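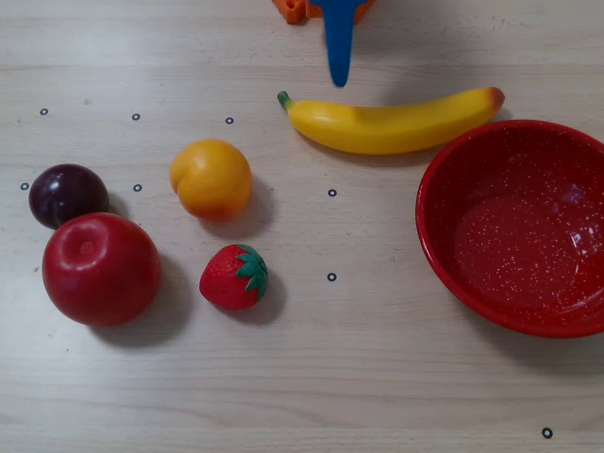 The man from Skollance had been on his feet since the doors opened at Bevutton, and he had his answers ready. I asked whether the arm was doing anything a child of three couldn't do.

"No," he said. "A child of three would be quicker, too."

I had expected more of a fight. The open day had been advertised all over Skencombe as a chance to meet "the helpers of tomorrow", and I'd come along prepared to be sold something. What I found on his table was a small orange arm with a blue gripper, some plastic fruit and a red speckled bowl. The job is to put fruit in the bowl. He calls this project Aryee and has been at it for 16 months.

"People want it to make the tea," he said. "We can't get it to make the tea. We can get it to pick up a banana, and I'd sooner show them that."

How often can it pick up a banana? He was less brisk here. On a good day, he said, with the lighting left alone, it manages most of its tries. I asked what "most" meant. He said he would rather not give me a number he'd have to take back, and then gave me a different one: the arm had been through 3,000 practice runs, and 2,000 of those were done with a person guiding it by hand.

So it's copying, I said.

"It's copying, yes. It's copying in a way that copes if you move the apple a bit."

And if you move the apple a lot?

"Then you'll see me looking embarrassed."
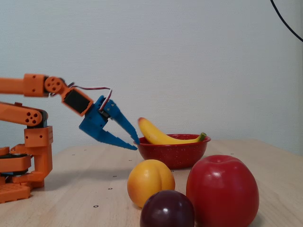 *The Aryee arm at the bowl, Bevutton open day*

The parts are boxy and look home-made, with the wires looping over the top in plain view. I rather liked that. He said a smooth white casing would make visitors trust it more than they should, and that he had argued against one. I asked who had argued for it. "People who write leaflets," he said.

We talked for 35 minutes, longer than either of us had planned, and I kept coming back to the same complaint. Plastic fruit doesn't bruise. A real plum is soft on one side and a real strawberry comes apart if you look at it sharply. What does any of this tell a grower, or a packing shed, or a person who can't easily lift things at home?

"Not a lot yet," he said. "It tells us whether the arm can find the thing and where the thing should go. Squeezing is another problem, and we haven't started on squeezing."

Would he put a date on squeezing? He would not. Would he let it hand a peach to his mother? He thought about that for some time.

"A plastic one," he said.

I came away thinking the leaflet was nonsense and the man was not. Skollance says it will be back at Bevutton in September, with a second arm and, if the money holds out, real fruit. I've asked to bring the plums.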